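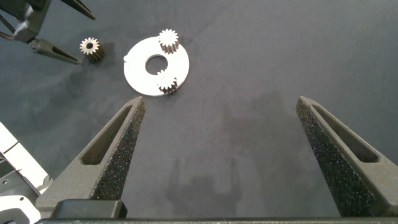 April, 6:40 a.m.

Started early on the planetary stage for the Festside clock drive. Coffee first, then the carrier. The gray mat is staying on the bench for good. Small parts stop where they are set down, and bronze shows up well against it. On the old varnished top everything rolled toward the vise.

Carrier is the white disc from the second Hudine order. The first one had pin positions that wandered enough to make the third planet bind once per turn. I spent two evenings last month blaming the ring gear for that.

Sequence as it stands:

1. Wipe the carrier, check the center hole for flash.
2. Planets on one at a time, spin each with a fingertip.
3. Sun gear down the middle, slowly, rocking it until the teeth find each other.
4. Ring over the lot.

Tried step 3 before step 2 once, on the Dresthorpe unit. It can be done but the last planet fights its way in and I don't like forcing bronze.

Bores on this batch are tighter than the drawing. One planet went on with a push, one needed the reamer, a single pass by hand. Deburred both faces on all of them with the fine stone. The teeth come from Falcão with a slight feather on one side — the hobbing exit side, I assume — and it has to come off or it ends up in the grease.

Grease: thin film on the pins only, nothing on the teeth until the stage has been turned dry and listened to. Last time I packed it before checking and could not hear the tick that I later had to strip everything to find.

11:15 a.m.

Stage closed. Ran it 200 turns by hand with the crank, dry. Slight roughness for the first 50, then even. No tick. Backlash at the output feels the same in every position I stopped at, which the first carrier never managed. Opened it again, looked at the flanks under the lamp, found an even polish across the width. Cleaned and greased.

Reversed direction and did another 200. No change.

Still to do: the cover screws are 2 mm too long and bottom out before the gasket takes any load. Either shorten them or find the washers, which were in the drawer under the drill press before I reorganized it. Also need to write the pin fit on the drawing before I forget it again. Shop is cold in the mornings and my notes from last winter are barely legible.

Left the cover off overnight with a cloth over the stage. Ordered one spare planet.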